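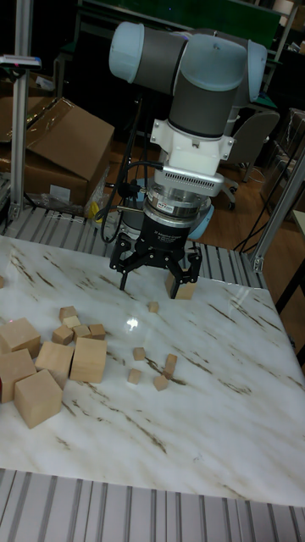 4.2 Does size alone make a group?

The claim we set out to check is an old one in the tidying literature: that when objects share a material and a color, people will sort them by size and will agree with one another about where one pile ends and the next begins. Lobo's earlier work on the Herath block set is usually cited for it. We think the evidence is weaker than the citations suggest.

Part of the trouble lies in the materials. Most published studies used painted blocks, and paint gives people an easy way out. A person who puts all the red blocks together has told us very little about size. The Plivia study removed color but kept letters on some of the faces, and its authors report that several adults spelled words before they did anything else. Plain, unpainted wood avoids both problems, but it is less neutral than it sounds. Natural beige varies from block to block, and two raters in our pilot at Skoludthorpe said they had matched blocks by shade. We didn't ask about grain, and we should have.

The second problem is what counts as a group. In Figure 4 the large cubes on the left read as a cluster at first glance, and so do the small blocks just behind them. The small blocks toward the center are harder to call. They lie more loosely, one of them well back from the rest. A rater who goes by size would put them with the small blocks on the left. A rater who goes by distance would make them a separate pile, or two piles, or leave them out as strays. The medium cube right of center fits neither rule well. Under a two-size scheme it has to be forced into one class or the other, and in our view the high agreement reported for such schemes comes mostly from the forcing.

We gave 74 raters a set of layouts of this kind and asked them to draw a line around each group they saw, with no limit on the number of lines. Pooled across raters and layouts, this gave us 2,000 judgments, of which 800 came from the layouts with a loose central scatter. Agreement on the tight clusters was good. Agreement on the scatter was poor, and it didn't improve when we told raters to attend to size. Raters changed their minds between the first and second pass more often on the scatter than anywhere else.

Bernadette Villanueva has argued, in comments on an earlier draft, that this only shows our raters were not the ones who had to put the blocks away. She may be right. Someone with a box in front of them has a reason to settle on a scheme, and someone with a pencil does not. The Arier replication did use boxes, but the boxes came in two sizes, which hands the answer to the subject before the task begins.

Orientation is a smaller worry, though we don't want to wave it off. A cube looks much the same whichever face it rests on. A block lying flat and a block tipped on its edge can look like different sizes from a low angle, and both positions turn up in the scatter in Figure 4. The surface may matter as well. Veined marble patterns offer lines that an eager rater can mistake for borders, and glare on a glossy top can pull the eye toward a spot with no bearing on the grouping. We used the same top throughout and so can't separate its effect from the rest. Earlier papers mostly fail to say what their blocks were resting on.

None of this rules out sorting by size. It does mean that the usual measure, agreement on a forced two-way split, can't tell a real preference from a lack of options. The open-line task is slower to score and its results are messier, and we use it for the remaining layouts in Section 4.3.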